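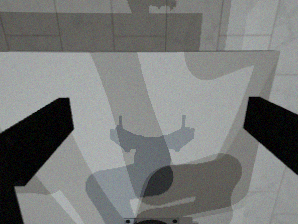 Karim Kamel asked for the loading bay to be done before the offices this time, as last January the light had gone by the time anyone got to it. That has been done, and the order below follows the route walked.

Preltside site, Stundeck building
Fire, access and general safety inspection
Date of inspection: December 1, 2023
Floor area covered: 2,000 square metres, ground and first floor
Marks used: OK, Action, Not seen

1. Loading bay

1.1 Roller door opens and closes fully under power – OK
1.2 Roller door manual chain – Action
Chain is present but the hook it hangs on has pulled out of the wall. Refix with a longer screw and a proper plug.
1.3 Dock edge marking – Action
Yellow paint worn through at the left-hand end. Same comment as last year.
1.4 Wheel chocks – OK
1.5 Bay lighting – OK
All fittings working. One diffuser is cracked, no loose pieces.
1.6 Pedestrian door, push bar – OK
Stiff. Grease it at the next visit.

2. Ground floor corridor and stairs

2.1 Escape route clear – Action
Boxes of leaflets stacked under the stairs. They were moved while we were there, but the space needs a sign or they will be back.
2.2 Fire doors close on to the frame – Action
Door 18 stops short by the width of a finger. The closer has been adjusted before and has no more travel in it. Replace.
2.3 Intumescent strips – OK
2.4 Stair nosings – OK
2.5 Handrail – OK
Top bracket tightened during the inspection.
2.6 Emergency lighting, short test – OK
The full duration test is Hamdy's job and is booked for January. Certificate to go in the log book, please, and not be left at reception.

3. Extinguishers and alarm

3.1 Extinguishers in position – OK
3.2 Service labels in date – Action
The CO2 unit outside the plant room has no label at all. Treat as out of date until Hamdy have looked at it.
3.3 Pins and seals – OK
3.4 Call point test – OK
Call point by the rear stairs used. Sounders heard on both floors, including the toilets.
3.5 Alarm panel – OK
No faults showing. The zone plan next to it still has the old room names on it. Room 206 is shown as a store and has had desks in it since the spring.
3.6 Weekly test record – Action
Two entries missing. The tests may well have been done, but they have to be written down.

4. First floor offices

4.1 Trailing leads – Action
Extension lead plugged into another extension lead in room 206. Remove one and ask for a double socket.
4.2 Portable appliance labels – OK
Sample only. The kettle is new and doesn't need one yet.
4.3 Window restrictors – OK
4.4 Shelving fixed to wall – Action
Grastitz shelving along the back wall is fixed at one end only. Nothing heavy to go on the top shelf until this is done.
4.5 Floor coverings – OK
Carpet tile lifting by the printer, stuck down on the day.
4.6 Room temperature – OK
4.7 First aid box – Action
Eye wash out of date. Plasters low.

5. Plant room and roof

5.1 Plant room locked – OK
5.2 No storage in plant room – OK
Much better than last time.
5.3 Hot water outlet temperature – OK
5.4 Roof access ladder – Not seen
Key could not be found. To be looked at separately – no one is to go up until it has been.

Summary

35 items were raised at the last inspection and all but two were closed. The two still open are the dock edge marking and the zone plan. Door 18 and the shelving should be dealt with first. The rest can go on the normal maintenance list.

Comments on this sheet to the site office.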